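Chapter 4
Colour and Surface in the Home

Most people meet paint before they meet any other finish. It is cheap, it goes on quickly and it can be changed within a weekend. For these reasons it is often treated as the last decision in a room, made once the furniture has been ordered and the floor is down. In this chapter we take the opposite order and begin with the walls.

The chapter has four sections. Section 4.1 deals with strong colour and the way it behaves in shade and in light. Section 4.2 looks at passages, landings and other spaces without much daylight. Section 4.3 covers pale surfaces, and Section 4.4 sets out how to draw up a finishes schedule. You will need the sample cards you made for Chapter 3.

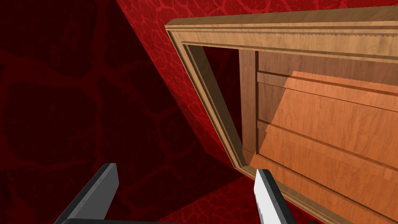
Rosalind Threlkeld

4.1 Strong colour

A strong red seldom looks like one colour. In shade it can sink to a dark maroon, while the part of the same wall that catches the light stays bright. Pattern goes with it: veins or cracks that are clear in good light may be hard to make out a short distance away. Wood in a light brown holds its own against red because it is warm too, though it is much paler.

The Windton survey, which we shall use throughout Part Two, asked 1,759 householders which room they had last painted and why. Of these, 875 had chosen the colour from a printed card and had not tried it on the wall. Many said later that the result was darker than they expected. A printed card is small, it is seen against white paper, and it is usually held flat under a shop light. A wall is upright and takes its light from the side.

The usual remedy is a test panel. Paint a board with two coats, let it dry overnight and stand it in the room. Look at it in the morning, at 4 p.m. and again after dark with the lamps on. Move it to the darkest corner and repeat. Write down what you see each time – memory for colour is poor, even in people who work with it every day.

4.2 Passages and landings

A passage is seen mostly from its ends. The side walls are viewed at a slant, so any texture on them appears closer together than it would from the front. Doors and their frames become the main points of rest for the eye, and a frame lighter than its door will mark the opening clearly. 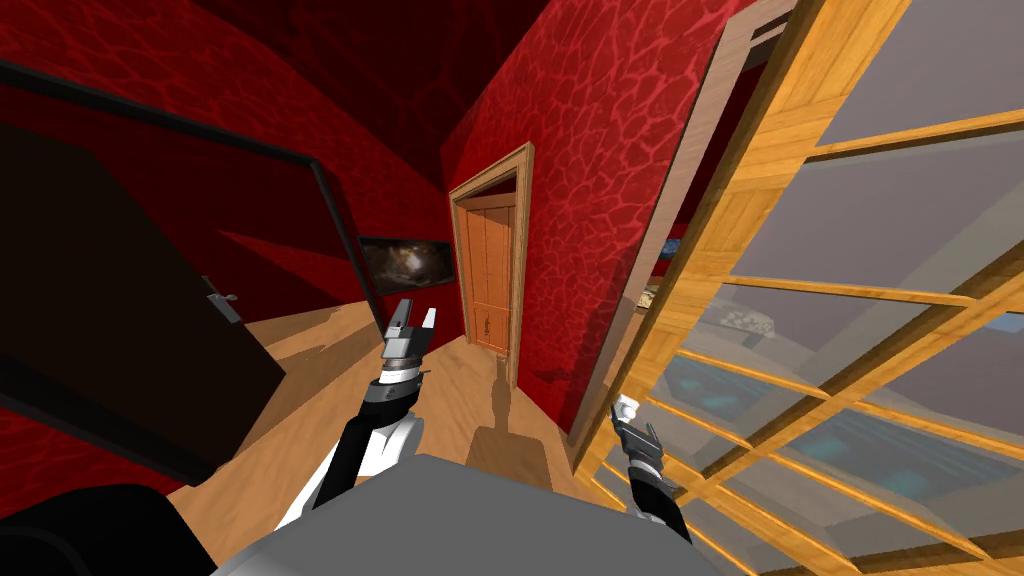 Should a passage without windows always be painted white?

White needs light to look white, and in a dim passage it often turns grey. A deep colour with good lamps can be the better choice.

The house at Vrabec, described in Chapter 2, had a passage about 54 feet long with a single lamp at the stair end. The owners tried two whites before settling on ochre and adding three more lamps.

4.3 Pale surfaces

Pale surfaces show their shape through soft changes of grey. Small marks show up too, which matters in kitchens, where a surface may be wiped several times a day. Compare the finishes by their sheen as well as their colour: a matt white and a gloss white from the same tin range, such as the Dustano samples in your pack, will not match side by side.
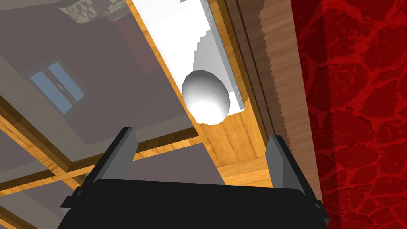
Fig. 4.3 White on white: soft grey shading on an egg beside a white slab.

Before going on to Section 4.4, complete Exercise 4A. Choose one pale object and set it against a pale background near a window. Record the lightest and darkest parts using the grey scale inside the back cover, where 100 stands for pure white. Keep your results, as they are needed for the schedule.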